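The gripper lives! Well, in the simulator, at least – the physical one is still a pile of parts on my bench in the shared workshop in Lulcombe, waiting on a bearing I ordered twice and received zero times. But the virtual version has been running all week and I am having so much fun with it.

When I started, I figured I'd build the arm first and worry about software later. Anong Meesuk (she has the bench next to mine, and far more patience) talked me into doing it the other way around, and I'm so glad she did. In the sim I can change the finger length, hit reload, and see how much of the view I've just blocked with my own hardware. I've been through 3 finger shapes already without cutting a single piece of metal!

I named the arm Rastov, by the way. The control code is called Hà and it's mostly held together by comments I wrote to myself at 1 in the morning.

The thing I've been working on this month is the wrist view, looking out past the fingers. I gave myself a kitchen-ish room full of awkward surfaces: wood grain, speckled stone, small tiles, and one nearly pure black surface that drives my edge detection up the wall. I love that black surface. If Rastov can learn to cope with that, my scratched gray workbench should be easy.
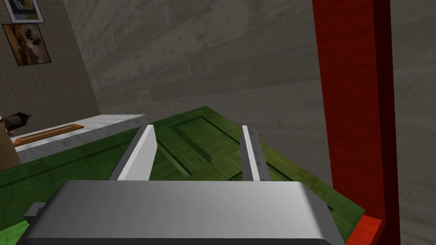
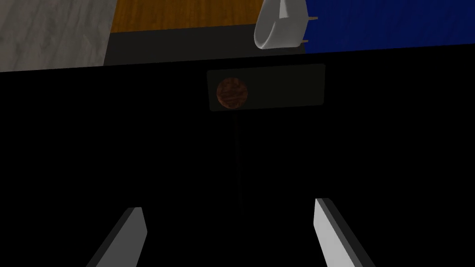 Wrist views from the simulator, fingers open and nothing in the grip in either one.

I'm keeping the fingers flat and plain for now. Lụa Khương suggested rubber pads, and I do want to try them, but I'd like to get the spacing settled first. My opening is set to 105 mm and I keep second-guessing it – 73 would make for a lighter linkage, and most of what I want to pick up is pretty small.

Next job is the camera offset. It's still sitting 50 mm behind where I plan to mount the real one, so all my numbers will need redoing once I move it. Then back to the bench, if that bearing ever shows up. Tươi Lại has offered me one out of an old printer and I'm very tempted to say yes!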